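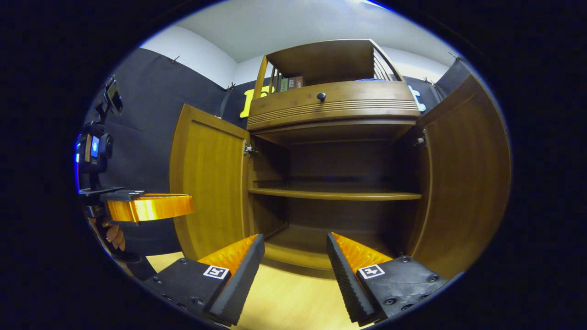
Door Work

The second unit drifted again at 372 closings. The first had held since November, so the fault was in the build and could be found.

I wrote it in the log, which by then was a spiral notebook with a grease mark through the middle pages. The date was January 15, 2020. Under Remarks I put: left finger late on release. I had put the same thing the night before, in the same words, and had not read it back.

The workshop on Hembridge Street was shared by people who mostly kept different hours. Someone ran the lathe in the mornings and left the chuck key in the wrong drawer. Someone else was making a canoe and had been making it when I joined. I had the back room and the cabinet, and a shelf by the sink.

The cabinet was the test piece. It had two doors, a drawer above them with one round knob, and a shelf inside. My father had kept tax papers in it. I took them out the first week and put them in a box, and after that it held nothing, which suited the test. Doors are a fair problem for a gripper. The load comes on slowly, changes direction through the swing, and goes away all at once when the door meets the frame. A finger that can't feel the last part will either slam the door or leave it open by the width of a coin.

The target was 2,000 cycles per unit with no adjustment. I had taken that number from a Detlow data sheet for a different part, having no better one.

I pulled the left finger and laid it on a towel. The pad was sound. The ridges had worn a little on the outer side. The return spring was a Takgate, bought in a bag of 30, and I measured it against a fresh one from the same bag. The free length was the same on both. I put it under the scale and pressed. It was the same again.

That left the pivot. I had reamed the bore for the second unit in the week of the funeral, in the evenings, because the room was quiet and the reamer was already in the chuck. The log for those days gives spindle speed and oil. Under Remarks there is nothing.

I ran a pin through the bore. It went in freely and stopped 2 millimeters short of the far side. A burr, raised on the exit and folded back inward. I could feel it with a fingernail.

It took a minute to clear with a hand reamer. Cleaning the chips out took longer. I put a drop of Carrasco oil on the pin, refitted the spring, and torqued both screws.

Then I set the counter to zero and took the handle and closed the left door. The finger let go when it should. I opened it and closed it again. The catch made the sound it had made in the hall of the old house, late, when he was finished with the papers and going up.

I wrote: burr at pivot, removed. Cycle 2, release normal.

The canoe person had left the radio on in the front. I went and turned it down, came back, and started on the right door.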